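Table is done (mostly)

2018-08-15

Quick one because I have to be out the door in 30 minutes and I've been promising this post since June.

So the tabletop. For anyone just joining, I got the planks from Corna, the salvage yard out past the ring road, and they were gray and sad and had gum on them. Sanding took forever. I went through 11 sheets of the coarse stuff alone and then gave up and borrowed a belt sander, which I should of done on day one. Ate through the gum in seconds.

Finish is the Suletti clear gloss. Three coats, light sand between each. I wanted matte originally but the shop only had gloss and I wasn't driving back. Glad now. The color came up way warmer than I expected, kind of honey, and the dark streaks in the grain really pop.

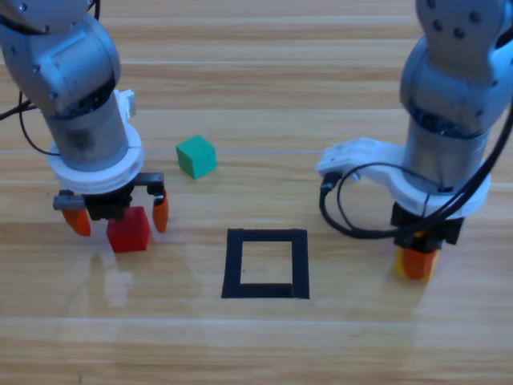
The top, planks running the long way. Red and green blocks on it.

You can still find the seams between the planks if you look. I filled the worst ones before the first coat and left the rest alone. Some people would fill everything dead level — not me, I like knowing it's boards. Crumbs will probably get in there. Fine.

The shine is a lot in daylight. Lower left corner catches the light and goes nearly white. Might knock it back with some fine steel wool and wax, might just get used to it. Opinions welcome, if you've waxed over gloss tell me how it went becuase the can says nothing useful.

Total came to 226 including the sander rental (yes, I said borrowed, it was a cheap rental, same thing). The legs are from Aledska and were the most expensive part by far. They came with the wrong screws. Too long, would have gone right through the top. Had to dig in the jar for shorter ones.

Still to do — felt pads on the feet, one more coat on the underside, and I want to round the corners off a bit more before somebody's hip finds them.

Ok, really have to go. Bench is next, same planks, there's a stack left in the garage.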